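Rules for folding pants

19th July

Halima Idahosa sent me the new version of the Plirnham guidelines for hand-held gripper demos and asked what I thought. I've now read it twice, the second time with a pencil, and I have complaints. I also have a couple of things I'm glad to see, so I'll try to be fair.

If you haven't run into it, Plirnham is the set of house rules a few of the Staltville groups adopted in May for recording people doing chores with grippers. The first version fit on one page. The new one does not.

My biggest problem is the quota. A session is supposed to produce 2000 accepted demos per task before anyone looks at whether the task was set up well. Why that number? The document doesn't say. I asked, and was told an earlier draft said 4000 and people groaned. So it's half of a number that made people groan. I've seen small sets beat big ones plenty of times when somebody bothered to vary the starting position of the cloth.

Then there's section 3, "Consistent backgrounds." It wants every cloth task recorded against the same plain backdrop. I get the appeal, it makes the reviewer's life easy. But a policy that has only seen one background has learned one background, and then it goes into a real bedroom with a real bedspread and falls apart. I would write this rule close to backwards. Put some clutter and color back there and change it often.

Section 5 is better. It says to start with the fingers fully open and both markers in clear view, and to keep your own fingers out of the working gap. Fine. Good, even. I'd only add that people get lazy about it after an hour, and the text has no suggestion for breaks beyond "as needed," a phrase that in my experience means never. 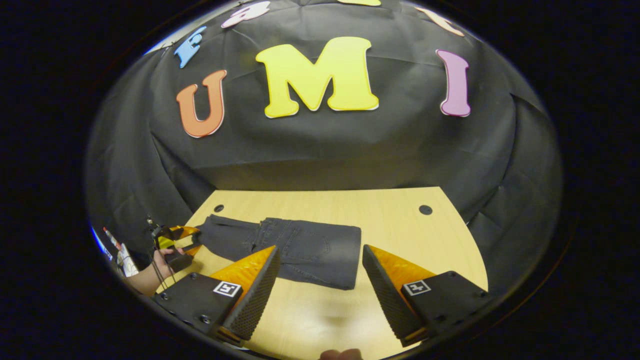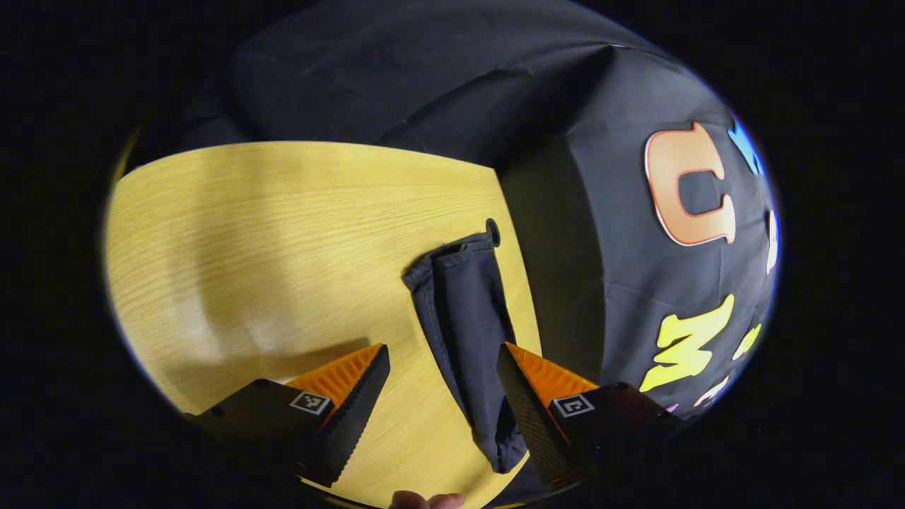
Open fingers, a marker on each side, dark cloth on a pale table.

The two-person rules in section 6 are where I really lose patience. They tell the second operator to wait until the first has "established control" of the garment. Has whoever wrote that ever folded a pair of jeans with another person? You both go for it. One takes the waist, one takes the leg, and you sort it out. Write down who calls the lift and leave the rest alone, or you'll end up with a pile of demos of somebody standing there politely.

Small cloth items get lumped in with clothing, too. A pouch and a pair of jeans have very little in common once you try to pick them up. A pouch has an opening, and which way that opening faces matters a lot. There's no field for it on the log sheet. There is a field for room humidity.

Takeda, the labeling tool everyone is now told to use, drops anything shorter than 10 seconds. I'd like to know how many perfectly good quick grabs went in the trash that way. The Zendamia people keep theirs and review them by hand, and I have yet to hear them regret it.

I told Halima I'd sign off on section 5 and send back the rest with notes. She says the next draft is already being written, so my notes may land on a version that no longer exists.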